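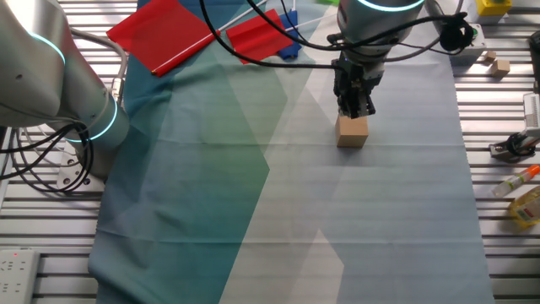 By the Brestard games desk
Senior writer, slots and casual play
April 28, 2025

I have a soft spot for bingo slots. There, I said it. My friends who play "serious" games roll their eyes whenever I bring them up, and most slot fans think they're a weird halfway house that can't make up its mind. But give me a five-by-five card, a set of reels underneath it and a cup of coffee, and you won't hear from me for the rest of the evening.

So when Masanja landed in the lobby at Karnthorpe last September, I was there on the first night. It's the second bingo slot from Kullesel, a small studio that used to make nothing but fruit machines, and I'd liked their first one well enough to forgive its awful music. I've been playing this one on and off ever since, and I think I finally know how I feel about it.

If you've never tried one of these, the idea is easy to pick up. You get a card with 25 numbers on it. Each spin drops five numbers onto the reel below, one under each column, and if a number matches something in its column you mark it off. Fill a line and you climb a rung on the prize ladder. Jokers let you mark anything you like in their column, and a super joker lets you mark anything on the whole card (I still get a little jump in my chest when one of those shows up).

What I love is that you have something to do. On a regular slot I press the button and wait. Here I'm staring at the card, trying to work out whether to use my joker on the middle square or save a diagonal that's one number short. The middle square is nearly always the right answer, by the way, early on at least. It sits on four lines at once. I ignored that for weeks and chased corners, and my ladder showed it.

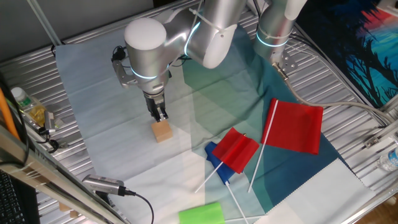 The theme is a night market, with lanterns strung over the card and a drum that picks up speed when you're one number from a line. It's pretty without being fussy. Kullesel clearly listened about the music too, because this time I've left the sound on! There's a little flute tune in the bonus round that I caught myself humming in the grocery store.

Now the money side, which is where I get a bit grumpier. A game costs the same whether you play it well or badly, and you get ten spins for it. After that you can buy extra spins one at a time, and the price changes with how close you are to a prize. When I was one square from a big rung, the game wanted 84 cents for a single spin on a 50 cent game. I paid it. I missed. I paid again, and you can guess how that went. Extra spins are where these games get their hooks in, and my rule now is 2 per game and then I walk away, whatever the card looks like.

The top of the ladder pays up to 179 times your stake for a full house, and no, I haven't seen one. My best night ended on the rung below it, and I took a screenshot and sent it to my sister, who wrote back "is that good?" It was good! It also came after a long flat stretch where I hardly made three lines in a row, so don't come here looking for steady little wins.

The phone version needs work. The card is fine, but the joker buttons sit so close together that I've marked the wrong number more than once, and there's no undo. On a tablet it's much better, and on a laptop it's lovely. I'd also like a way to slow down the auto-mark, which whips through the matches so fast that I lose track of what I've filled in. You can switch it off in the settings — third tab, right at the bottom — and I'd do that before your first game.

Karnthorpe runs a free-play version with no sign-up, and I'd spend a few evenings on that before putting in a cent. Set your deposit limit while you're in there as well, it takes a minute. If you already play the first Kullesel game, your saved card colors carry over, so my ugly orange one came along with me and I'm still using it.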